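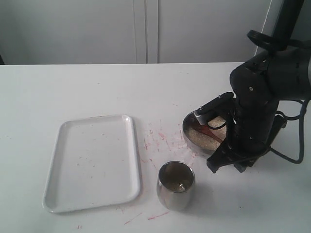

Tray and steel tumbler on the kitchen worktop, Clelholm.

Clelholm Hall – kitchen and servery check
2 March 2024

Fire door to corridor: closes on its own. PASS
Comment: The Hladun report says it was "adjusted" in June. It still needs a shove for the last inch if the window is open. I've passed it because the window was shut.

Extinguisher by servery: in date. PASS
Comment: Tag signed by Odier. No sign that anyone moved the chairs stacked in front of it to do so.

Fridge temperature log: FAIL
Comment: 28 entries, every one reading 2 degrees, all in the same pen. I would like to meet this fridge.

Hot tap, servery sink: PASS, with doubts
Comment: Warning label present but peeling. Thermometer supplied by Lalley disagreed with mine, so I used mine.

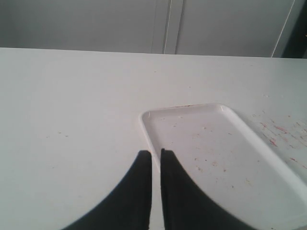 Worktops and cleaning: PARTLY
Comment: The cleaning sheet claims a full wipe-down after each hire, 17 hires running. Perhaps. Smooth, matte white tops like this one are easy to wipe, and the far edge is where I would check first – crumbs collect there. The sheet has no column for edges, and "all surfaces" tells me very little. Add one.

First aid box: FAIL
Comment: 200 blue plasters and no eye wash. Somebody ordered by price.

Trailing leads: PASS
Comment: None today. The extension lead listed as "removed" last time is in the cupboard under the stage, still with its cracked plug. Cut the plug off or bin the lot.

Recheck of failed items due in June.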